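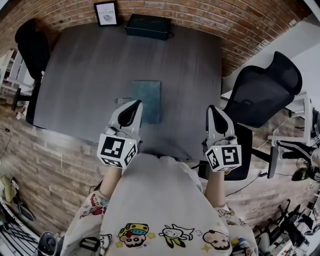 회색 스웨트셔츠 차림으로 양손에 그리퍼를 하나씩 든 모습

게임기/휴대용 > Jaria > 저장 데이터

제목: Jaria 두 대로 같은 게임을 하는데 클라우드 저장이 옛날 걸로 덮어써졌습니다. 복구 가능한가요?

작성자: Leonie Kleinschmidt
작성일: 2020년 7월 18일
상태: 답변 채택됨

안녕하세요. 검색해 봤는데 비슷한 글은 있어도 제 상황이랑 똑같은 건 없어서 질문 올립니다.

집에서는 TV에 연결해 둔 Jaria를 쓰고, 출퇴근할 때는 중고로 산 Jaria를 들고 다닙니다. 계정은 양쪽 다 같은 걸로 로그인되어 있고, Istbridge 클라우드 저장도 둘 다 켜져 있습니다. 게임은 Fuentealba 패키지판이고 카트리지를 옮겨 꽂아 가면서 합니다.

어제까지는 문제가 없었습니다. 집에서 하다가 대기 모드로 두고 나가서, 전철에서 휴대용을 켜고 이어서 하는 식이었습니다. 그런데 어제 저녁에 집 기기를 켰더니 "클라우드의 데이터와 본체의 데이터가 다릅니다"라는 창이 떴고, 위쪽 것이 최신인 줄 알고 그냥 위를 눌렀습니다. 나중에 보니까 그게 본체 데이터였습니다. 집 기기에 남아 있던 지난주 저장이 클라우드로 올라가 버린 것 같습니다. 플레이 시간으로 따지면 18시간 정도 차이가 납니다. 3장 보스를 깨고 항구 마을까지 갔었는데 지금은 광산 입구로 돌아가 있습니다.

휴대용 쪽은 그 뒤로 아직 켜지 않았습니다. 켜면 자동으로 동기화돼서 그쪽 것까지 지워질까 봐 무서워서요.

궁금한 것은 이렇습니다.
1. 휴대용에 남아 있는 저장을 살릴 수 있나요?
2. Istbridge 서버에 이전 버전이 따로 보관되나요? 웹에서 볼 수 있는 메뉴를 찾지 못했습니다.
3. 앞으로 두 대를 같이 쓰려면 설정을 어떻게 해야 하나요?

본체 펌웨어는 집 기기는 최신이고 휴대용은 한동안 업데이트를 안 했습니다. 버전 번호는 지금 확인을 못 합니다(위에 쓴 이유로 안 켜고 있음). 무료 요금제입니다.

답변 3개

답변 1
작성자: 모래시계
추천 2

저도 예전에 그런 적 있는데 못 살렸습니다. 클라우드는 한 번 덮어쓰면 끝이에요. 고객센터에 문의해도 안 된다는 답만 왔습니다. 그냥 처음부터 하는 게 마음 편합니다. Fuentealba는 초반이 짧아서 두 번째는 금방 가요.

그리고 대기 모드 쓰지 마세요. 배터리에도 안 좋습니다.

 댓글
 Leonie Kleinschmidt: 답변 감사합니다. 그때 다른 기기에 저장이 남아 있었나요? 저는 휴대용에는 아직 있을 것 같아서요.
 모래시계: 저는 한 대만 썼습니다. 그럼 다를 수도 있겠네요.

답변 2 (채택된 답변)
작성자: Ilse Kröger
추천 31

휴대용을 안 켠 건 잘하셨습니다. 휴대용에서 마지막으로 게임을 저장했고 그 뒤로 본체 데이터를 지우지 않았다면 살릴 수 있을 가능성이 높습니다. 순서대로 하세요.

먼저 집에 있는 공유기 전원을 끄거나, 와이파이가 잡히지 않는 곳으로 휴대용을 가져갑니다. 휴대폰 테더링을 자동 연결로 등록해 뒀다면 그것도 꺼야 합니다. 중고로 산 기기라도 초기화하고 본인이 다시 등록했을 테니 본인이 등록한 네트워크만 신경 쓰면 됩니다.

휴대용을 켭니다. 게임은 실행하지 말고 바로 설정 > 네트워크에서 비행 모드를 켜세요. 비행 모드는 껐다 켜도 유지됩니다. 여기까지 하면 공유기는 다시 켜도 됩니다.

그다음 설정 > 데이터 관리 > 저장 데이터 > Fuentealba로 들어가면 마지막 저장 날짜가 나옵니다. 이 날짜가 마지막으로 전철에서 한 날이면 데이터가 그대로 있는 것입니다. 게임을 실행해서 불러오기 화면에서 항구 마을이 보이는지도 확인하세요. 불러오기 화면까지만 가고 실제로 불러오지는 마세요. 이 게임은 지역에 들어갈 때 자동 저장을 하는데 괜히 날짜가 바뀌면 나중에 헷갈립니다.

확인이 됐으면 메모리 카드에 복사본을 만듭니다. 같은 데이터 관리 메뉴에 "카드로 내보내기"가 있습니다. Fuentealba는 스크린샷 앨범까지 한 묶음으로 저장돼서 용량이 거의 700MB까지 갑니다. 카드에 빈 공간이 모자라면 중간에 오류가 나고 아무것도 남지 않으니 미리 비워 두세요. 카드에 이미 같은 이름의 내보내기 파일이 있으면 묻지 않고 덮어씁니다.

복사본이 생긴 다음에 설정 > 계정 > Istbridge > 자동 동기화를 끄세요. 자동 동기화는 기기별 설정이라 집 기기에서도 따로 꺼야 합니다. 그러고 나서 휴대용의 비행 모드를 해제하고, 저장 데이터 화면에서 Fuentealba를 골라 "본체에서 클라우드로"를 직접 누릅니다. 경고창이 뜨면 이번에는 날짜를 보고 고르세요. 이 창은 최신 것이 위에 오는 게 아니라 항상 본체가 위, 클라우드가 아래입니다. 휴대용에서 올리는 것이니 이번에는 본체(위)가 맞습니다.

마지막으로 집 기기에서 "클라우드에서 본체로"를 누르면 됩니다.

2번 질문은, 무료 요금제에서는 이전 버전을 보관하지 않습니다. 유료는 최근 5개까지 보관하고, 웹이 아니라 본체 메뉴의 "기록" 탭에서 볼 수 있습니다. 지금 유료로 바꿔도 바꾼 날 이후에 올린 것부터 보관되니 이번 일에는 소용이 없습니다.

3번은 습관 문제가 큽니다. 동기화는 게임을 완전히 종료할 때 일어납니다. 대기 모드로만 들어가면 올라가지 않습니다. 지난주까지 괜찮았던 건 우연히 종료를 하셨거나 본체가 알아서 종료한 경우였을 겁니다. 자리를 옮기기 전에 게임을 종료하고, 구름 표시가 없어질 때까지 기다리세요.

 댓글
 Leonie Kleinschmidt: 자세한 답변 정말 감사합니다. 오늘 밤에 해 보겠습니다. 펌웨어가 옛날 버전이어도 카드로 내보내기가 있나요?
 Ilse Kröger: 아주 오래된 버전이면 메뉴 이름이 "백업"으로 되어 있습니다. 위치는 같습니다. 업데이트하라는 창이 떠도 복사본을 만들기 전까지는 "나중에"를 누르세요.
 Leonie Kleinschmidt: 메뉴가 "백업"으로 되어 있네요. 날짜도 맞고 항구 마을도 보입니다. 카드 용량이 부족해서 동영상 몇 개 지우고 다시 했더니 복사됐습니다.
 Leonie Kleinschmidt: 집 기기까지 옮겼습니다. 3장 클리어 상태로 나옵니다. 채택했습니다.
 노란우산: 저도 같은 증상인데 저는 휴대용을 이미 켰습니다. 방법 없나요?
 Ilse Kröger: 켠 것만으로는 덮어쓰지 않습니다. 게임을 실행했을 때 충돌 창이 떴는지, 떴으면 뭘 골랐는지가 중요합니다. 새 질문으로 올려 주시면 보겠습니다.

답변 3
작성자: 동네오락실
추천 6

채택된 답변대로 하면 되고, 3번에 대해서만 보탭니다.

저는 두 대를 쓰면서 자동 동기화를 아예 안 씁니다. Corham에서 나온 충전 거치대에 데이터 복사 버튼이 있는 모델이 있는데, 휴대용을 올려놓고 버튼을 누르면 거치대에 꽂은 카드로 저장 데이터가 복사됩니다. 집 기기에서는 그 카드를 꽂아서 가져오면 끝입니다. 인터넷이 느린 집이면 이쪽이 더 빠릅니다.

단점도 있습니다. 케이스를 끼운 채로는 단자가 안 맞습니다. 그리고 카드에 저장 묶음이 2000개를 넘으면 목록을 못 읽는데, 한 게임을 매일 복사하는 정도로는 걸릴 일이 없습니다. 게임별로 폴더가 나뉘지 않아서 보기도 불편합니다.

온라인 대전 게임은 저장이 서버에 있으니 해당 없습니다. 게임에 따라 제작사가 내보내기를 막아 둔 것도 있습니다. 저장 데이터 화면에서 자물쇠 표시가 있으면 카드 복사가 안 되고 클라우드만 됩니다. Fuentealba는 자물쇠가 없습니다.

 댓글
 노란우산: 거치대 없이 본체 메뉴로 카드에 복사하는 거랑 결과는 같은가요?
 동네오락실: 같습니다. 메뉴 들어가기 귀찮아서 쓰는 겁니다.
 모래시계: 그 거치대 구형은 버튼이 없으니 살 때 확인하세요.

이 질문은 채택이 완료되어 새 답변을 등록할 수 없습니다. 댓글은 계속 작성할 수 있습니다.

관련 질문
Jaria 메모리 카드를 다른 본체에 꽂으면 초기화하라고 나옵니다
Istbridge 무료와 유료 저장 공간 차이
Fuentealba 자동 저장 끄는 방법
중고 본체 구입 후 이전 사용자 계정이 남아 있을 때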